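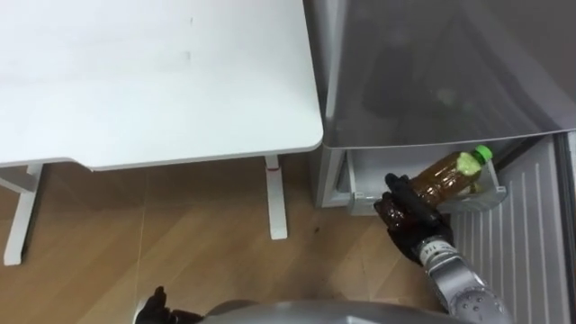
*Last changed 8/2/25 by Ornella Bassi*

# Getting scuff marks off a white tabletop

Most gray marks on a white top are rubber or pencil, and they sit on the surface. Start mild.

1. Clear the top and wipe off any dust with a dry cloth.
2. Put 4 drops of dish soap in 200 ml of warm water.
3. Rub the mark with a damp cloth, in small circles. Go easy near the edges — water gets in under the trim.
4. If it's still there, try baking soda paste. Test it under the table first.
5. Rinse with plain water and dry right away.

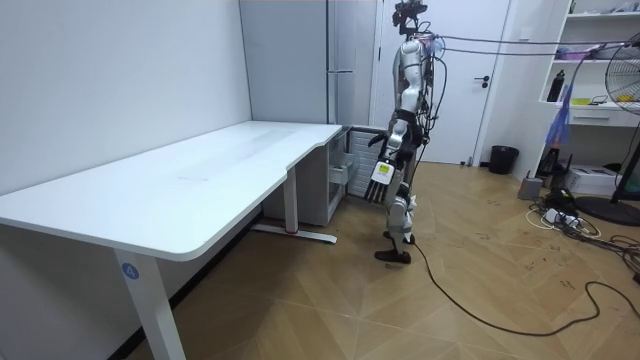 *A long white desk against the wall. Wipe into the back corner too.*

Skip scouring powder and steel wool. They dull the finish, and a dull patch picks up dirt faster. Ink needs rubbing alcohol on a cotton swab, with the window open.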